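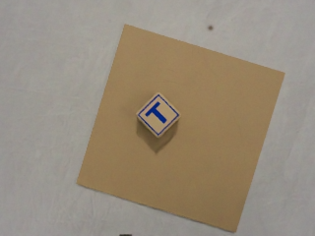

The Wotby Open Day is a yearly public demonstration of robot grasping, held each January at the Farketti training hall. It is known for its use of plain wooden alphabet blocks, which are handled one at a time in a simulated workspace while visitors follow along on large screens. The first edition drew 300 people, and recent ones have brought in some 900.

The event was started by Nadja Berchtold and Huw Jenkins, who wanted children to see how much goes into a task as small as picking up a toy. Visitors get a wonderfully close look! One view comes from the wrist of the arm, so the fingertips and the block share the screen – a favorite spot for guessing games among school groups.
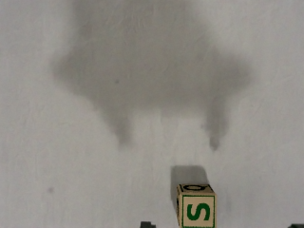 A block marked with a green S, with the shadow of the arm and gripper behind it.

Sessions last 6 minutes each. Between them, Siu-fong Mak talks about lighting, and she is especially good on shadows, which can shift a lot when the arm moves even slightly. The software, called Indis, was written by Corentin Riviere and is shown with its settings open, so anyone can ask to have a run explained.

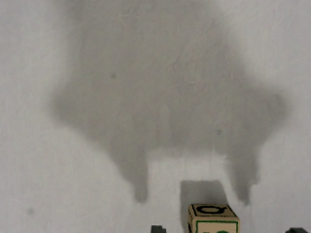
FARKETTI, 19/04/2026 – An extra spring session was added this year, with 100 places, and Pao-chu Pan led the talks on approach angles and finger spacing.

Print this article
E-mail this article

Related articles
Hsueh Grasping Workshop
Indis (software)
Alphabet block
Robot gripper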